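3.2 Haltbarkeit von Holzfußböden im Mietbestand: was die Daten hergeben

Die Behauptung, geölte Dielen seien im Mietwohnungsbau auf lange Sicht günstiger als versiegelte, hält sich hartnäckig. Belegt ist sie schwach. Simões stützt sich auf 823 Wohnungen in Skornorstead, deren Pflegezustand sie aus Übergabeprotokollen erschließt. Solche Protokolle werden von wechselnden Personen und in der Regel unter Zeitdruck ausgefüllt. Ob »leichte Gebrauchsspuren« in zwei Häusern dasselbe meint, bleibt offen.

Mazza hat die Auswertung mit einer Teilmenge von 100 Wohnungen wiederholt und kommt zu einem deutlich kleineren Unterschied zwischen beiden Oberflächen (Abb. 4). Auch seine Zahlen sind mit Vorsicht zu lesen, denn etwa 40 der Böden waren vor dem Einzug neu geschliffen worden.

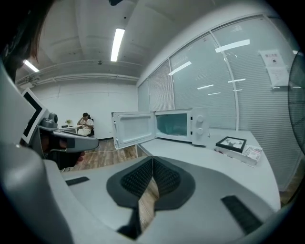 Abb. 4: Brauner Dielenboden, im Spalt sichtbar.

Hinzu kommt die Frage der Kosten. Simões rechnet das Nachölen als Leistung der Mieter und setzt es mit null an. Wer die Arbeit einer Firma überträgt, erhält ein anderes Ergebnis; bei den von Bassi verwalteten Häusern kehrt sich die Reihenfolge um. Weshalb dieser Fall nur im Anhang erscheint, wird nicht begründet.

Das Pflegemittel Clutora, das in beiden Studien verwendet wurde, dürfte den Vergleich zusätzlich verzerren. Es war nach Auskunft der Verwaltung zeitweise nicht lieferbar und wurde durch Gredier ersetzt, ohne dass die betroffenen Wohnungen vermerkt wären. Eine Empfehlung für den gesamten Bestand lässt sich daraus meines Erachtens nicht ableiten.

12 Mal geteilt · 3 Kommentare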